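Assembly cell stopped after gears seated badly on the carrier plate

The planetary gear cell at the Skudano workshop is running again at reduced speed after a fault that let half-seated gears pass as good ones. There were no injuries. Two carrier plates had to be scrapped, and one set of finger pads was changed.

The cell uses two arms over a cloth-covered bench. One arm picks up a small spur gear, brings it over a pin on the round carrier plate and lowers it. The plate has three pins, and each gets one gear. The controller decides whether a gear is down by reading the height of the wrist and the force at the fingers. 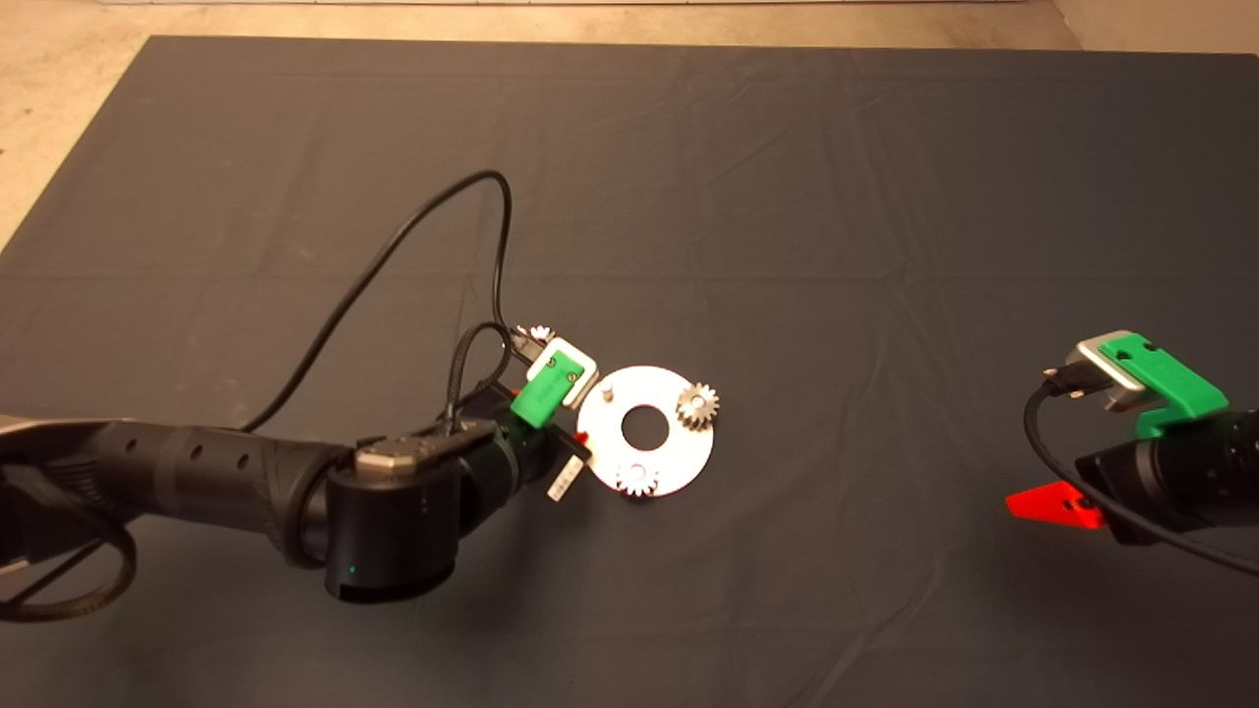
What went wrong

In July the pads on the left gripper were replaced with a softer grade. The change was logged, but the force limit for the placing step stayed where it was. With the softer pads, a gear that caught on the shoulder of the pin could tilt and slide back in the grip. The arm reached its target height, the force stayed under the limit, and the step was marked complete.

Out of 300 placements reviewed from the log, 121 showed a force curve that did not match a fully seated gear. Most of those gears dropped into place when the next one was added. Five did not, and in two of those cases the other arm came down on a raised gear hard enough to trip its overload stop.

The approach to the pin is where the error starts. At that point the bore has to be in line with the pin, and the fingers hide a good part of the view from the side.

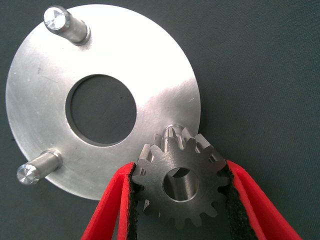
A gear that sits slightly forward in the pads will still look centered to the vision check, which only compares the outline of the teeth with a stored shape. Lawal, which supplied the vision software, has sent a new version that also looks at the bore. It is being tested on the Renberg cell first.

The overload stop did its job both times. The recovery routine did not. It raised the arm and opened the fingers before asking for a reset, so a gear still in the grip could have been dropped. That routine has been turned off.

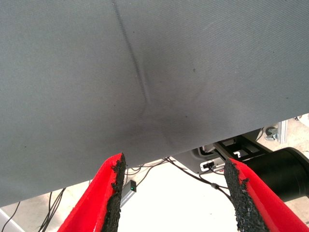

SKUDANO, 9 November 2019

Until further notice, the following applies to both cells. Placing speed is limited to 60 percent. After an overload stop, the operator keeps clear of the arms, presses the stop button on the bench and clears the fault by hand. Automatic recovery stays off. Each gear is checked by eye before the next one is picked up.

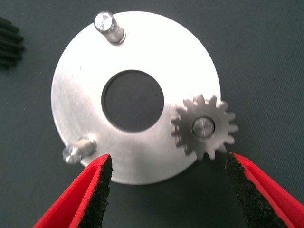

A seated gear turns freely and lies level with the plate. If it rocks under a fingertip, take it off and look at the shoulder of the pin for burrs before trying again. Check only with the arms stopped.

Pad changes now need a new force test before the cell goes back into use, and the pad grade has to be entered on the Gistlow maintenance sheet. The old sheets had no space for it. New ones are in the rack by the door, and the old ones should be thrown out.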